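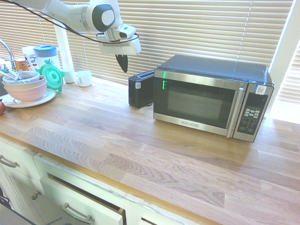 4. Where the Toaster Goes: Counter Placement and the Clear-Space Claim

4.1 What the claim rests on

The advice to group small appliances at one part of the counter, toward the back, has been repeated so often that it now appears in layout guides without a source. The usual wording is that grouping "frees working surface." We have no quarrel with the geometry. A toaster pushed against its neighbor leaves more unbroken counter than a toaster standing alone in the middle. What we doubt is the step that follows, in which unbroken counter is treated as counter people use.

The Wuvano layout scheme is the clearest statement of the idea. It scores a counter by its longest clear run and gives extra credit when the toaster, the microwave or other oven, and the kettle share a zone. The scheme was tried in 16 home kitchens in Vuvville, and its authors reported higher scores after rearrangement. They could hardly have reported anything else. The score measures the rearrangement itself. Whether anyone chopped an onion in the space gained was left out of the published tables, and the authors' reply to our request for the household notes was that none had been kept.

The Rornevach diary study is more useful, though it was set up for another purpose. It holds 2716 entries in which people wrote down what they had put on the counter and where. We reread these looking for mentions of the area in front of and beside the toaster. Many entries describe it as the place for bread, a butter dish, a plate, mail. In other words, the clear space next to an appliance tends to be claimed by whatever goes with that appliance. A clear-run score taken in the middle of the morning would record this as clutter. The person eating breakfast would probably disagree.

4.2 Wood counters and the trouble with edges

A second problem is measurement. Wood counters show grain, seams and joints, and a coder working from pictures must decide where the counter ends and some other piece of wood begins. In our own coding this caused more disputes than any other item on the sheet.
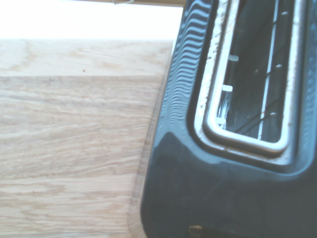 Should a board left on a wood counter be counted as clear space?
Only if the household works on it where it lies; a board that has to be moved before the counter can be used should be coded as an object.

We adopted that rule late, after 12 of our coding sheets had already been filled in under the older Wuvano wording, and those sheets were redone. The older wording asks the coder to record "visible surface," and a board is a visible surface. Read strictly, a counter buried under three boards would score as well as a bare one. We raised this in the pilot and were told that coders would use common sense. Our coders did use common sense, and they disagreed with each other.

4.3 Grouping as found

The appliances considered in this section sit next to each other on a wood counter by a window with blinds. This is close to the arrangement the guides recommend, and it is a fair place to ask what grouping costs.
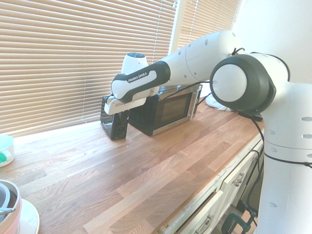 Figure 3. Toaster and larger door-fronted appliance side by side near the back of a wood counter, with beige blinds behind.

Two costs are easy to name. The first is reach. An appliance near the back edge is further from the person using it, and a toaster is used from above, so the arm has to travel over whatever stands in front. The guides treat the front of the counter as free, but it is free only until breakfast is laid out on it. The second is cleaning. Crumbs fall around a toaster wherever it stands, and when it has a close neighbor they collect in a gap too narrow for a cloth. The Baptiste checklist, otherwise the most sensible of the three instruments we looked at, asks whether the counter has been wiped but has no line for the space between appliances. A person can tick every box without moving the toaster.
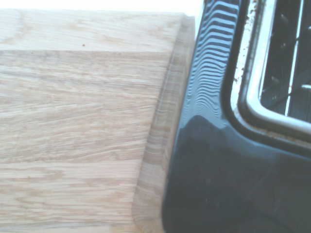 Figure 4. Pale oak beside a glossy, very dark object, with a thin shadowed gap between the two.

Narrow gaps of this kind are what we would add to any future sheet. We suggest a simple item: can a folded dishcloth pass through without anything being moved? It takes a few seconds to answer and needs no training. We tried it on 18 gaps in March, and the two coders gave the same answer in all but one, where they had folded the cloth differently.

4.4 Limits

None of this shows that grouping is a bad idea. It may well suit small kitchens, and we would expect it to help where outlets are all on one wall. Our objection is to the evidence offered so far. The Wuvano score rewards the layout it recommends, the Rornevach diaries were never meant to test it, and the Baptiste checklist looks past the places where dirt gathers. Our own rereading of the diaries also has a plain weakness, in that people write down what they notice, and few people notice an empty stretch of counter. Section 5 takes up kettles and cords, for which the records are thinner still.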